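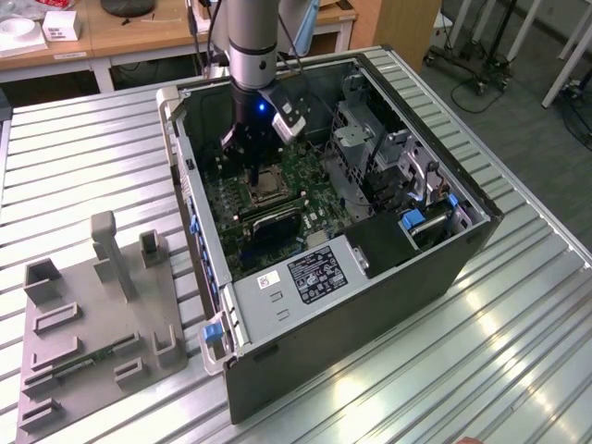 Girnen teardown kit: worth it for PC refurbishment?

Posted in Cells and Kits, August
By fchatz (Fotis Chatzigeorgiou)

We are considering the Girnen kit for stripping desktop towers: arm, black gripper, side-mounted sensor module, control software. Prokum is the reseller and wants 1392 a month on a nine-month term, support included. Our intake is 200 towers a month, mostly office machines with blue plastic latches on the drive carriers. Side panels would come off by hand first. Has anyone run one on memory and drives?

tutside_bench
We had one at Tutside for a full term. Memory was fine once the case was lying flat on its side. Drives depended on the chassis. The latch routine expects a straight pull, and some carriers need a squeeze and a tilt. Prokum's engineer taught it two of our models and invoiced the third.

b_usuga
Seconding the point about chassis. I would add that the gripper body is wide for work near the processor. It goes in from above without trouble, but with a drive cage on one side and the power supply on the other there is not much space for lateral moves. Ask for the approach path to be shown on your worst case, not theirs.

lozano_ops
I don't agree that width is the problem. We run the same gripper at Lozano and the limit is cables. A loose SATA lead over the memory slots stops the cycle, and the operator has to clear it and restart. Tie the cables back at panel removal and most of the stops go away. It adds 30 seconds per unit.

b_usuga
30 seconds on your towers. Ours have cables tucked through the cage brackets and tying them back means unplugging them. At that stage the operator may as well pull the memory.

fchatz
Useful, thanks. Is the fixture plate any good? The quote includes the grey 3D-printed one with the slots.

tutside_bench
Adequate. Modules stand on edge in it, which suits the gripper. We reprinted ours after the slots wore. Get the print files written into the contract. We had to ask for them more than once.

lozano_ops
Also check how it is fixed. On a ribbed aluminium table it should be clamped to the slats. If it shifts, every place position is out and the software does not report it.

fchatz
Will ask for both, and for a trial on our own towers before signing.
Brayan, which chassis gave you the most stops?

b_usuga
The slim ones. I'll send you the model list tonight.

Contact the moderators | Copyright Cells and Kits forum and its posters | Back to top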